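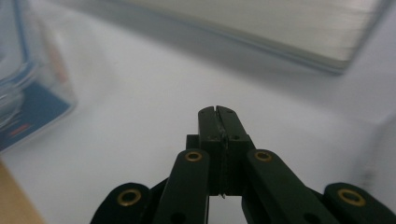 Help centre > Loans and repayments > Ticket: direct debit taken twice

Opened by: Tarık Akbulut
Handled by: Zerrin Gökçe, Cusgate payments desk
Status: waiting on lender

Problem
My car loan moved from Bretton to Cusgate in February. Bretton took the usual payment, then Cusgate took the same amount 5 days later. I rang and was told the second one would "drop off by itself". It hasn't. The balance on my Cusgate page hasn't gone down by either payment, so I'd like to know where the money is meant to be.

Reply, 10:40
Both payments show on our side. The first was sent on by Bretton without a loan reference and is sitting in a holding account. Please clear your browser and check the balance again.

Customer, 11:15
Cleared it. Same balance. I can't see how my browser would have anything to do with a holding account.

Reply, 14:05
Agreed, please ignore that step. I've asked for the first payment to be matched by hand. The second should have posted overnight, and the log says "complete", but I don't trust that message – it only means the file was received.

Customer, 16:30
There's now a late fee of 17 pounds on the account. I've paid twice and I'm late?

Reply, 16:50
Fee removed. It was added automatically while the balance looked unpaid. I've also put a stop on further fees until this is closed, though please check for yourself tomorrow.

Customer, 09:20
Fee gone. Second payment now showing, first still missing. Bretton say they sent everything over and it's your problem. Your last email says it's theirs.

Reply, 09:55
Bretton have been asked for the transfer sheet with your old loan number on it. Once it arrives, you can have the first payment refunded or put towards the loan. Which would you like?

Customer, 10:10
Refund, to my bank – and in writing, please, with the date it was sent.

Cusgate Customer Support | Contact us | Complaints | Back to top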